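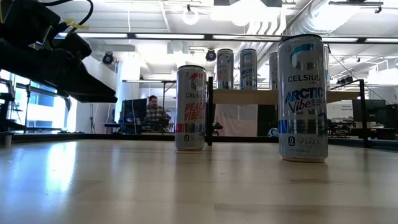
Section 4. Loading the shelves

The Flamard under-counter drink cooler has three adjustable wire shelves and a bottom tray. Set the shelf heights before you load anything, because the supports are hard to reach once the cooler is full. Tall slim cans, such as the silver Celsius Peach Vibe can, need the wider spacing; standard short cans fit on any setting. Bottles go on the bottom tray only.

Before you start, let the empty cooler run for 14 hours with the door closed. The display should read 38 or lower. If it does not, see Section 7.

1. Open the door fully, until it clicks at the stop.

2. Lift the front edge of the shelf and pull it toward you. Keep it level as it comes off the rear clips.

3. Move all four clips to the new slots. The slots are numbered from the bottom. Clips on the same shelf must be in slots with the same number.

4. Slide the shelf in and press down on the front corners until both seat.

5. Load the back row first. Leave a finger's width between the cans and the rear wall so air can move.

6. Close the door and wait for the fan to start.

CAUTION: Do not load more than 55 pounds on one shelf. Do not stand on the bottom tray or the open door.

Note: The top shelf is the coldest. Drinks with little or no sugar freeze sooner than regular soda, so check the label before you put a can there.
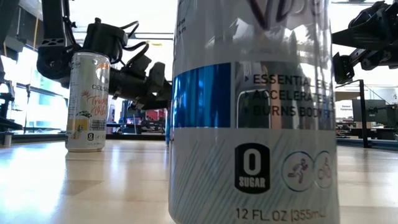 Zero-sugar marking on a can label. Use the middle shelves for these drinks.

Setting the shelf alarm

The alarm sounds when the door has been open too long. It is off when the cooler leaves the factory.

1. Hold the LIGHT and DOWN keys together until the display shows AL.

2. Press UP to choose the delay in seconds. The longest delay is 193.

3. Press LIGHT once to save. The display goes back to the temperature.

If the display shows code 503, a shelf is blocking the door switch. Take the shelf out, check the clips and put it back. If the code stays on, unplug the cooler and call Flamard service.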